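Sheldon Paquette
September 2025

ok so I finally finished the pantry spreadsheet and I have thoughts. long thread, get a snack

Background: in April I decided I was going to stop guessing what we spend on food and write down every single thing that came into the house. Every can, every bag of rice, every "I was just in there for milk" candy bar. Everything!

Grand total as of last night is 1,381 items. For two adults and a kid who claims she only eats noodles.

First surprise was snacks. I would have sworn on my grandmother that we bought maybe one snack thing a week. We bought 88. That's chips, crackers, those little sesame sticks from Kontogiannis (the good deli, the one by the bus station, go get the olives)

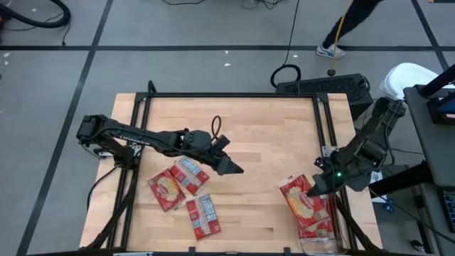
Second surprise: the big weekly shop isn't where the money goes. It's the small trips. I walk into Arnisberg Market for an onion and walk out with an onion, two cheeses and a magazine about kayaks. I do not own a kayak

My wife pointed out that most of the small trips happen between 5 and 6 pm when I'm starving. She said this very kindly. She had a chart

So the new rule is I eat a banana in the car before I go in. It sounds dumb and it has already saved us real money, I'm telling you

Somebody asked about packaged stuff vs. cooking from scratch. I went in ready to feel guilty, and then the numbers were kind of a shrug? The packaged dinners we do eat mostly replace takeout, and takeout at our house is brutal
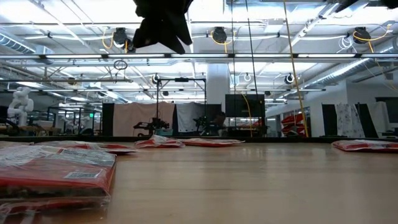
Red packages, shiny wrap, a white barcode label.

What did hurt was spices. Do you know how many times I bought cumin because I couldn't find the cumin? I'm not typing the number. There's a jar behind the flour that's older than the kid

Oh and coffee. I switched from Murkivetti to the store brand for all of June as an experiment and I was so unpleasant to live with that the family voted to put it back in the budget. Fine by me!

Tools, for the people asking: started in a paper notebook, lost the notebook, moved to an app called Sinon, which is fine but makes you tap four times to enter an egg. Now it's a plain old spreadsheet with a tab for each month

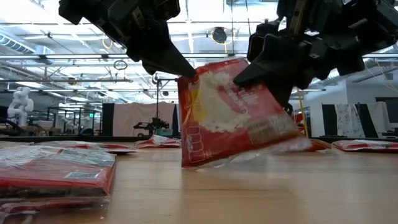

Biggest change is we plan five dinners now and leave two nights open. When we planned all seven I'd rebel by Thursday and order pizza, and then a whole bag of spinach would turn to soup in the drawer

Since the start we've cut almost 600 dollars, and most of it went straight to the dentist, so don't picture me on a beach

If anybody wants the blank spreadsheet, reply and I'll send it over. The cumin column is locked for privacy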